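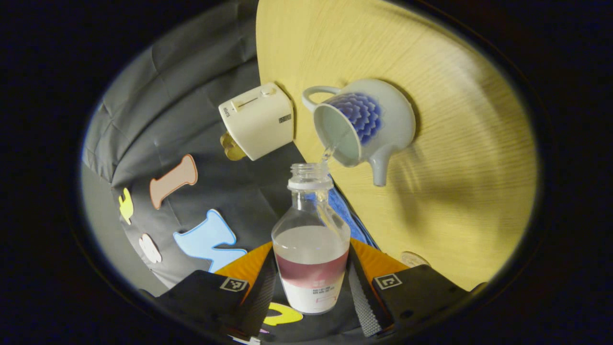 Training a machine to pour used to mean bringing the machine to the kitchen, one early customer told Lernon, and with the hand-held unit it was enough to bring the gripper and a jug of water. The same customer added that new staff were recording usable pouring tasks before lunch on their first morning, and asked only that the carrying case be made smaller.

Lernon announces general availability of the Droltar hand-held gripper kit

For release in September

LORNLOW – Lernon today announced that Droltar, its hand-held gripper kit for recording manual tasks, is available to order by universities, research institutes and commercial robotics teams. The kit has until now been supplied only to customers taking part in the company's early access programme.

Droltar allows an operator to carry out a task by hand through a two-fingered gripper while a wide-angle camera on the tool records the work from close range. The recordings are then prepared for use in training robot arms. No arm is needed at the place where the task is recorded, and the kit may be used in homes, workshops and teaching rooms.

During early access, customers recorded 1,391 complete tasks across 93 task types. Pouring between vessels was the type most often requested, followed by folding cloth and putting away small household items. Lernon has drawn on this work in preparing the printed task guide supplied with every kit, which includes a chapter on liquids and clear glass.

Each finger of the gripper carries a square printed marker. The Droltar software reads the markers to work out how far the fingers are open at each moment of a recording. Replacement finger pads are supplied with the markers already fitted and can be changed by the user without tools.

"Our customers asked for a tool that could be picked up and used in the rooms where people really do these jobs," a spokesperson for Lernon said. "They also asked for fewer steps between finishing a recording and being able to train on it. Both requests have shaped the version we are releasing."

The general release includes several changes made in response to comments from early customers. The grip has been reshaped for smaller hands, the record button has been moved to the side of the handle, and the software now alerts the operator when a marker has been out of view for too long. The carrying case is unchanged in this release. A smaller case is under review.

Contents and supply

The standard Droltar kit contains two hand-held grippers, 8 spare finger pads, a charging dock, a calibration board, the printed task guide and a licence for the recording software. Extra grippers may be ordered separately and added to an existing licence.

The first production run is limited to 200 kits. Orders will be met in the order in which they are received, and early access customers may exchange their present units under the terms already sent to them.

Training and support

A half-day training course is offered at Lernon's Lornlow office and may also be held at the customer's own site. Support is provided by email and telephone for the length of the licence. Customers keep full ownership of their recordings, and no material is sent to Lernon unless the customer chooses to share it.

About Lernon

Lernon designs and supplies recording tools and software for robotics research and development. The company is based in Lornlow.

Requests for prices, loan units and further information should be addressed to the Lernon press and sales office, Lornlow. Telephone lines are open from 9 am.

ENDS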